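Dekker Half-Moon Lawn Edger

Print this page | E-mail this page

Last updated: 2022-12-26

If you have a long walk with grass on one side of it, you probably know the feeling of looking down the line and thinking, well, that used to be straight. The Dekker is the edger we reach for when that happens, and we love it!

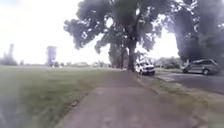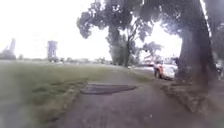

Paved path and open lawn, the kind of border the Dekker was made for.

What it does

It's a step-on edger with a half-moon blade and a long ash handle. You set the blade where you want the grass to stop, put your foot on the tread, and rock it side to side. The tread is wide enough for work boots (the old Cullon had a skinny one, and my arches still remember it). Albertina Antunes did 700 feet of church walkway with hers in October and wrote to tell us she went home and did her own driveway the same evening.

Blade and handle

The blade is carbon steel and comes sharpened. Touch it up with a flat file every few hundred feet, more often in gravelly soil. Handle length is 32 inches to the grip, and there's a longer one from Torley that fits the same socket if you're tall. Wipe the blade down with an oily rag before you hang it up. Surface rust sands right off.

Good to know

Cut the day after rain if you can, the turf lifts out in long strips and it's so satisfying. Dry clay is slow going with any hand tool. For really overgrown edges, take a first pass with the Vustov turf knife and then come back with this.

Item no. 359. Replacement blades and treads in stock.

Contact us | Copyright 2022 | Back to top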